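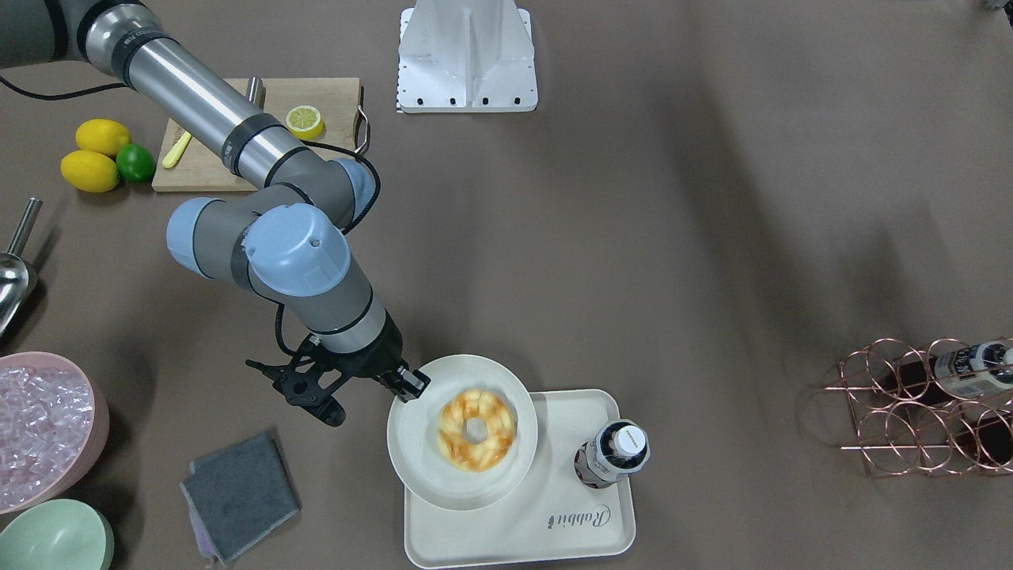

Department of Hospitality and Food Studies | Student Projects

One Table, Tea and Something Sweet: Project Report

My project was about a snack table. I know that sounds small next to the people who did whole menus, but I've worked two summers at the Genberg (a guesthouse with a very busy lobby) and I have watched so many guests stand in front of the tea and cake and just freeze. They don't know where to start, which plate is for them, or if the lemon is food or decoration. I wanted to find out how much of that comes down to where you put things!

The rules I gave myself were simple. One table, one drink, one sweet thing, fresh citrus, and nothing bought new. Everything had to come out of our cupboards at home or the shelf in the teaching kitchen, so the set is a real mix. The drink is bottled dark tea. The tray is white with a bunny on it saying "hi" and the word Rabbit printed near the top. I almost swapped it for something more grown-up and I'm so glad I didn't, but I'll get to that.

I started with the citrus corner. Two whole lemons and a lime go straight on the tabletop, and the board next to them gets a halved lemon, cut side up, and the knife with the yellow handle. My first thought was to slice everything ahead of time and put it in a bowl. It looked neat for a little while and then the slices curled and got sad (my roommate's word). A half on the board does a better job of telling people what to do. They see the knife, they see the lemon, they cut a slice. I like the board too. It's light wood with a metal handle at one end, easy to grab and carry off for a wipe, and it says "bambunator" down the side, so of course the whole class now calls it that.

The tabletop is a plain brownish color, and I had planned to cover it with a cloth. Heidrun Leitner, who supervised the project, told me to try it bare first. She was right. Yellow against brown really jumps out at you, and I could shift things over an inch without dragging half the table along.

Then the sweet part. I tried cookies, then sliced cake, and ended up with a twisted ring doughnut on a round plate, one at a time. One doughnut on one plate looks like somebody put it there for you. A pile looks like a meeting. The glossy braided kind also stays pretty without sugar on top, which saves a lot of sweeping up crumbs.
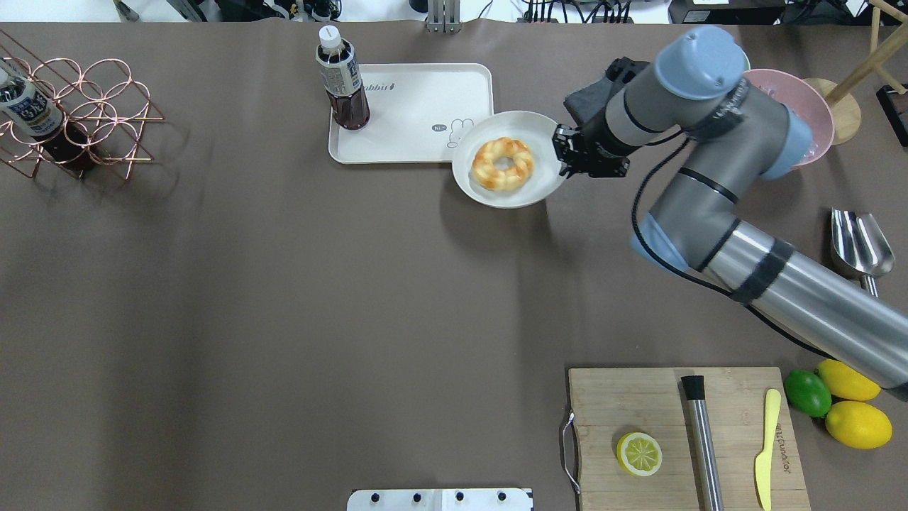

The tea gave me the most trouble. Bottles are tall, and if you line them up at the front they hide everything behind them. I stood one on the corner of the tray so people would connect it with the plate, and put the other in the copper-colored wire wine rack. The rack was a joke at first! It was sitting on the shelf, the bottle went in, and it looked kind of great. Lying down, the bottle reads as the spare and the standing one as the one you open. I'd use that again.

I was less happy with the pink bowl. I wanted it for lemon ends and seeds, and in my sketches it was right by the board. Whenever I set the table in a hurry it ended up over by the round wooden base with the pole, too far away from the cutting, and then the ends got left on the board. The metal scoop has the same problem. I kept it out for the ice, never worked out where the scoop would go, and so it just wandered around the right side of my sketches for the whole project. If you're going to have a scoop, have a reason for it.

For feedback I handed out short cards in the lobby outside the teaching kitchen and got 105 back. The question I cared about was "what did you notice first?" and the bunny tray won easily, ahead of the doughnut. Several people wrote "hi" back to it. The lemon came in lower than I'd hoped, but the ones who did mention it had nearly all cut a slice for themselves, so I count that as a good result. The complaints were mostly about glasses (I hadn't thought hard enough about glasses) and 5 cards asked for napkins.

The written log that goes with this report is 3000 words and has all the sketches, including the embarrassing first ones. The layout I'd set up tomorrow has the tray in the middle, citrus to one side, the pink bowl touching the board, and the scoop back in its drawer. I also want to try it with a jug of Jumex nectar in place of the tea and see if the lemon still makes sense. Probably the lime would have to do more of the work. Heidrun has said I can have the table again in April, so I'm saving the feedback cards until then.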